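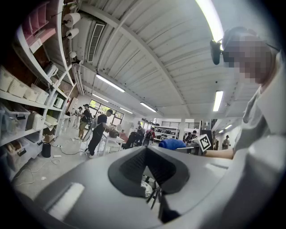

Re: [grullside-arts] Paper boats at the Pritchard

Mahnaz Bagheri wrote:
> Has anyone been to see the Ellby piece yet? I heard it's all
> folded paper and wondered if it's worth the drive.

Oh, go! I went at 10 in the morning and stayed until my parking ran out. It's over 4000 little boats folded from old ferry timetables, hung on thread in the back gallery so you walk in underneath them. When the door opens the whole lot turns – slowly, and never quite together.

Don't skip the side room, where Ellby has 3 sketchbooks out and you can turn the pages yourself. The second one is mostly knots, and I loved it.

Parking on Prulon Street is easier than the lot. The piece stays up through December, and I'd happily go again if you want company, Mahnaz.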